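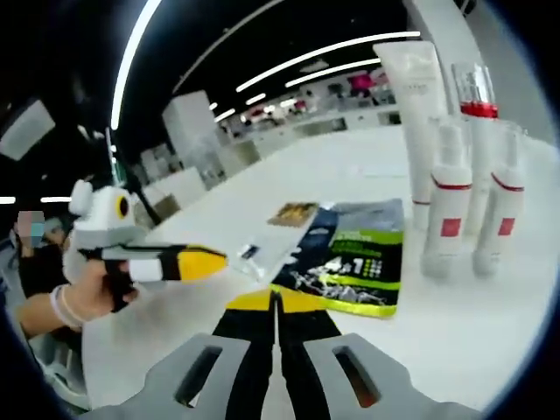
3.2 Wrist ornaments and the working day

Most writing on bracelets deals with their purchase or with their use as gifts, and much less has been published on when they are taken off. The postal survey described in Section 2 asked people in Stomorby and Sandoval to record what they wore on the wrist from getting up to going to bed, and 1,894 usable forms came back. Watches were left out of the analysis. The narrow, plain band was the type most often kept on during tasks done by hand; the bracelet in Figure 2, thin and white and worn on a hand closed round a black handle, would be coded as type A in our scheme. Wide cuffs (type B) and bracelets with hanging parts (type C) were more often removed before work and put back on afterwards.

The difference between types was clear in both towns, but the stated reasons differed. In Stomorby, people who removed a bracelet mostly mentioned comfort, or the noise it made against a desk. In Sandoval the fear of loss came up more often, above all among those who had been given the piece by a relative. Clasps were a further complaint in both places. Several people wrote that a band which was hard to fasten with one hand simply stayed on, at work and in bed, until it broke. We had not asked about this and the answers were found in the margin of the form.

The 27 follow-up interviews, held in October, add some detail. Those interviewed rarely described a type A band as jewellery. They called it 'just my bracelet' or did not mention it until asked, even when it was on the wrist at the time -- a point to bear in mind when reading the survey totals, which probably understate this type. Pieces of types B and C were talked about at greater length, with the occasion of the gift or the name of the shop. Owners of the Lolia cuff, sold in both towns, could nearly all say where they kept it overnight.

Age had little bearing on type but some on removal. Older respondents were more likely to take everything off at a fixed time of day, often when they came in from work. Younger ones took bracelets off for a given task, such as washing up or kneading dough, and not always then. Employers' rules on bare wrists account for part of the pattern, and respondents under such a rule are treated apart in Section 3.4. Their forms were coded with the same Niltis sheet of 32 items, so the two groups can be compared directly.

Related items
Rings at the sink: removal and loss in shared kitchens
The Niltis coding sheet: notes for users
Gift jewellery in Sandoval households
Watch wearing after retirement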